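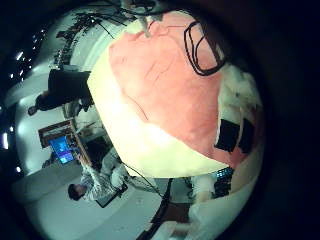
Darno releases Lirkik 4 control software for handling soft materials

Darno has released version 4 of Lirkik, its control and planning software for robot arms fitted with multi-fingered hands. The release was made available to partner laboratories in December 2020, following a trial period that began in August.

The main change concerns the way in which the software plans a movement around cloth and other materials that do not hold a fixed shape. Earlier versions worked out a full path before the arm began to move. Version 4 updates the path while the movement is under way, using the camera at the wrist, and can stop and plan again if the material shifts.

"Clothing is a demanding test for any planner," said Tsung-han Yau, who leads the software group at Darno. "A shirt laid on a table may fold in a great many ways, and the software must find a hem or a sleeve before it can decide where the fingers should close."

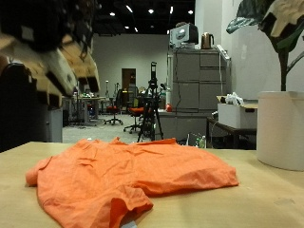
The planner was tested on 343 recorded grasping tasks, of which 105 involved garments. Darno states that the time needed to prepare a new task has also been reduced, as operators may now correct a planned path on screen and save the correction for later use - a step that previously required changes to the code.

Wing-sze Chou, who is responsible for perception work, said that the camera calibration tool had been rewritten for the release. It now corrects for the strong curve of wide-angle lenses and reports an error when a camera has moved from its mounting position.

Over 47 faults reported by users of the previous version have been closed. Support for the older Pan interface will continue for one further release, after which laboratories will be asked to move to the new one. Training notes and installation files may be requested from the Darno office at Bedmont.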